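My mother set a table like she was landing a plane. Fork left, knife right, blade in, glass above the knife, and if you were seven and put the spoon on the wrong side, you heard about it before you got your soup. I grew up, moved into an apartment with one chair, and ate standing over the sink for the better part of a decade. So when my editor asked if I'd write something on setting a table for everyday meals (no holidays, no guests, no folded swans), I said yes mostly out of guilt.

I started with the placemat because a placemat is the cheapest way to feel like a person who has it together. I own two. One is a quilted thing from my aunt that I'm scared to wash, and the other is a Pasaribu, flat weave, bought at a closing sale in December. It wipes clean with a sponge. I've spilled black beans on it, and coffee, and one entire fried egg, and it still looks fine!

My real teacher in all this was Fidelina Ríos, who ran the dining room at a little place called Zirnoro for 14 years and now gives table-setting workshops on Sunday afternoons. The room is upstairs from Vetside, the animal clinic, so you learn where a fork goes while a beagle gives its opinion through the floor. I loved it.

Fidelina isn't strict in the way I'd feared. She let us set our places however we liked first, and then she walked past with her hands behind her back, humming. When she got to mine she stopped humming.

"Where are you going to put your elbows?" she asked.

I'd crammed everything in. Bread plate, salad fork, a little dish for salt, a candle (why?), all of it on one mat for what was supposed to be scrambled eggs. She took away five things and handed me back a plate.

Her big idea is that you set for the food you're having. Soup gets a spoon. A sandwich gets a napkin and maybe nothing else. She thinks most of us own far too much flatware and reach for the same few pieces anyway, and when I got home and checked my drawer I had to agree with her. I still have a pickle fork. I've never once forked a pickle with it.

The other thing she's firm on is dark plates. I'd always bought white because restaurants did, and she laughed at me. Rice on a dark plate, a halved orange, a pile of yellow squash – all of it looks like you tried. I went out that week and got a set from Drirnico, matte charcoal, and my Tuesday noodles have never had it so good. They do show every water spot. I keep a dish towel on my shoulder now like a bartender.

We got a little heated on the subject of layout. A woman across from me puts her fork and knife together on the right, both of them, always has, and her kids do too. A man by the window likes his crosswise, above and below the plate, the way you sometimes see dessert silverware done. I assumed Fidelina would shut this down. She shrugged and said that if everybody at the table does it the same way, it's a style.

I've been trying the crosswise version at home ever since. It leaves the sides of the plate clear, and on a narrow mat that's a real help.
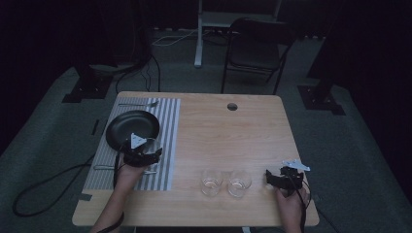 *Black plate, striped mat, fork above and knife below, with a pair of tumblers off to the side.*

Glasses were the last lesson, and the one I've changed my mind about most. I used to put out tall ones and fill them to the top. Fidelina likes a short tumbler with a small pour, and a pitcher close by so people can help themselves. My elbows and I are in favor. I haven't mopped the table in weeks.

She also told us to practice when there's no dinner coming. Clear off the mail, lay one place, sit down at it, see what you bump into. I did this on a weeknight with the radio on and felt ridiculous for a minute or so, and then I moved my glass over a couple of inches and left it there.

My mother came for lunch last month. I did the fork above, the knife below, the dark plates, the short glasses. She looked at it for a good long while, then picked up her knife, moved it to the right of her plate, blade in, and asked what we were having.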